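Home | Articles | Retail design | Stores A–Z | Random page

Kuritetti Flagship Store, Mirnthorpe

The Kuritetti flagship is a 400-square-meter housewares store in Mirnthorpe, designed by the Borkowska studio under Fatos Babić. It is best known for its hanging oak gallery, a wonderfully light structure that carries 113 display trays above the sales floor and still leaves the old market hall windows in full view.
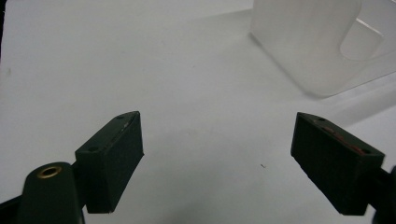

Dark green gripper fingers over a white surface.

The building was a grain market before Kuritetti took the lease. Babić kept the brick walls and the iron columns, and set the new fixtures well away from both. Shoppers come in under a low ceiling, turn left past the ceramics, and step out beneath the full height of the hall – a superb moment, and the one most visitors photograph.

Lighting was planned by Haris Nikolaidis. His fittings hang on 10 long rails that can be moved by hand,

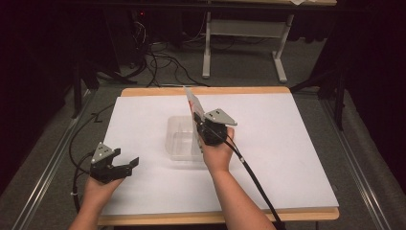

so the staff can relight a whole department in one evening. The rails were made by Jatitz, a metal shop that also built the curved cash desk and the delightful folding stools near the tea counter.

Product is grouped by color and not by maker. Each August the gallery is cleared and filled again with a single shade, and the change draws crowds from well outside the town.

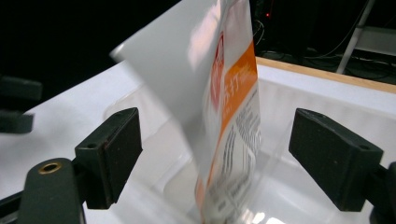

Packaged food came to the store later, in a bay of six deep shelves behind the tea counter. Babić gave the bay plain pale backs and let the goods supply the color. It is a clever choice, as snack packaging is often loud enough by itself: one mostly white plastic package with an orange band and large white Chinese characters has plenty of punch against a white bin. The bay has its own small register and stays open after the main floor closes.

See also: Market hall conversions; Hanging display systems

Page last edited 8 May 2026 | Contact the editors | Back to top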